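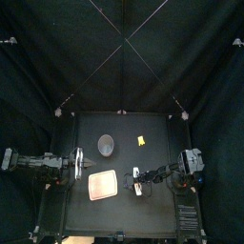
Both arms over the table, with the cup, the tray and the yellow piece set out.

Trorau: a two-arm table in a shared workshop
By Yiran Qin
October

Trorau is the table Noel Saludo and I have been building in the back bay of the Driltance workshop. It has two arms, one on each side, and a black top that either of them can work over. We wanted something that could pick up small household things and put them down again where we asked, and we wanted to do it with parts we could repair ourselves.

I promised the other members a page on it. Most of the questions I get at the bench are about the same few things, so the notes are grouped that way.

The enclosure
The curtains took longer than the arms. The bay has a window on one side and a row of shop lights that other people switch on and off, and our overhead camera gave different results at noon and at 6 p.m. Black cloth on all sides fixed most of that. Noel hung it twice. The first time it sagged into the space behind the table, and he took it down and started over with more clamps.

The top
The top is matte black. We had a glossy one first and the camera picked up the reflections of the arms. It shows dust and scuffs, so wipe it before you start and leave the cloth on the hook outside.

The arms
The two grippers do not match. The left one has silver fingers and the right one has white fingers. I would like to have the same pair on both sides eventually, but each one has its own settings file and it works well enough for now. If you change a finger, write it in the Nestomik log with your initials. The last entry when I wrote this was number 1653.

Cables
Still the weak point. There is a loop of black cable at the right gripper that I want to shorten. Too short and it pulls at the wrist, too long and it hangs into the work. Noel is in favor of a printed clip. I have been using ties — they hold, but you have to cut them off every time the wrist comes apart.

The objects
A clear cup, a shallow tray and a small yellow piece are the set for the handover routine. Clear plastic is hard for the camera to find and we keep the cup in for that reason. The tray does not have to be square to the table. Put it down at a slight angle and let the software deal with it.

Using the table
Sign up on the sheet by the door. Slots are four hours. Sessions with both arms need two people, one of them at the stop button. The short manual is in the Lukáč binder, shelf 13. Spare screws and finger pads are in the drawer under it. Please do not borrow the hex keys.

Still to do: the clip, a second pair of white fingers, and a better label for the power switch.

Contact: Driltance workshop, extension 3010 | © Yiran Qin and Noel Saludo | Back to top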